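Search products Enter keyword Go

Tags: Tabletop Wargaming > Scatter Terrain > Resin Sets

Piltden Ruined Watchtower, 28 mm scale. Sculpted by Baltasar Durán and cast in gray polyurethane resin. The set has 7 parts: base section, two wall halves, upper floor, stair, hatch and parapet. Supplied unpainted and unassembled. Figures not included.

The upper floor lifts off for access to the interior and holds 3 models on 20 mm bases. Wall halves are keyed and fit one way only. Join with cyanoacrylate glue; polystyrene cement will not bond resin.

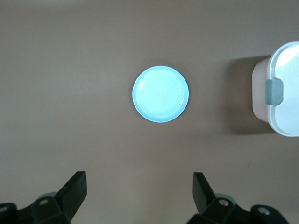
Reading time: 1 min

Wash all parts in lukewarm water with dish soap before priming. Thin parts that have bowed in shipping can be softened in hot water, straightened by hand and set under the cold tap. Mold lines on the parapet are best removed with a file.

The first casting was limited to 300 sets and is sold out. The current casting uses a revised stair with a thicker outer edge. Stairs from the two castings are not interchangeable. Restock expected in August.

Contact | Shipping | © Pastness Miniatures | Back to top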